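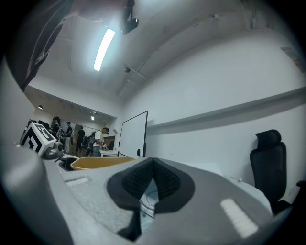 A tray is a shallow, open container with a flat bottom and a low rim, used for carrying or holding small items. The rim keeps things from sliding off and gives the hands something to hold. Some trays have straight sides, while others curve up gently from the base.

Trays are made of wood, metal, plastic, glass or woven fiber. Serving trays carry food and drinks, and desk trays hold paper, keys or pens. Sizes vary by use; a small desk tray may measure 9 by 13 inches.

Plastic trays are usually washed with mild soap and warm water. Many can be stacked for storage.

See also: Bowl, Platter, Tableware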